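Plurkness 142: pre-level inspection, with comments
Checked by Manon Nguyen, 6 November 2021

1. Lives full before starting. PASS. All of them, which won't last.

2. Board scanned for blockers. PASS. Kumetti crates down the right side, jelly under every one. Lovely.

3. Boosters counted. FAIL. I had 3 in August and spent them on level 141, which I would have cleared anyway.

4. Purchase button locked. PASS, second attempt. The hammer pack costs 900 coins and I own 600, so the game keeps kindly offering to help.

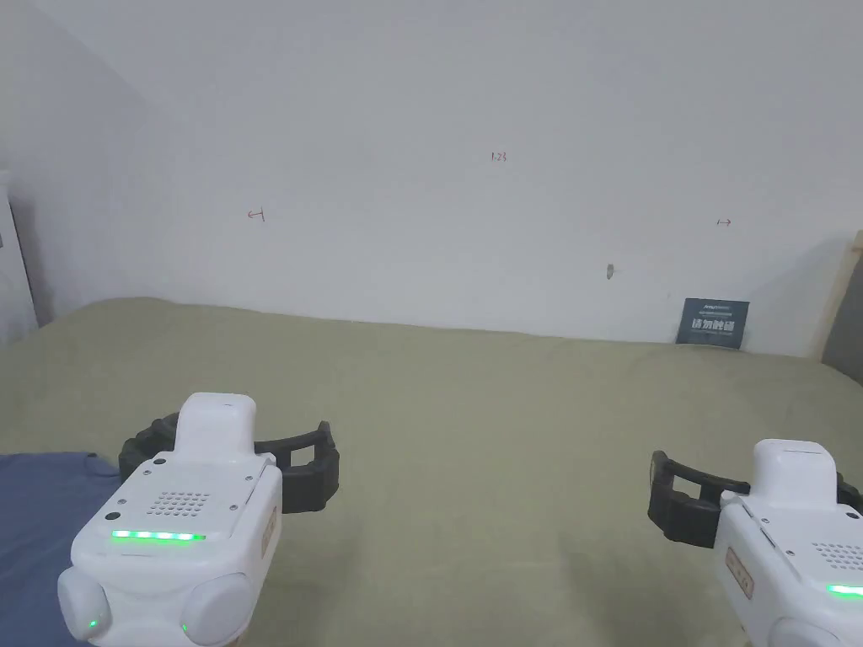 Pale green sheet, white wall.

5. First five moves played on the left. PASS. Matches near the crates only wake the Laing snail, and he eats stripes.

6. Striped and wrapped pieces kept apart until the snail is boxed in. FAIL. They met by accident in a corner and cleared a row with nothing in it.

7. Hint arrow ignored. PASS. It wanted me to match three blues next to nothing at all.

8. Last jelly reachable without a bomb. NOT TESTED. Ran out of moves.

Result: not safe to play before bed. Reinspect after the Rilevport event, when the free hammer comes back.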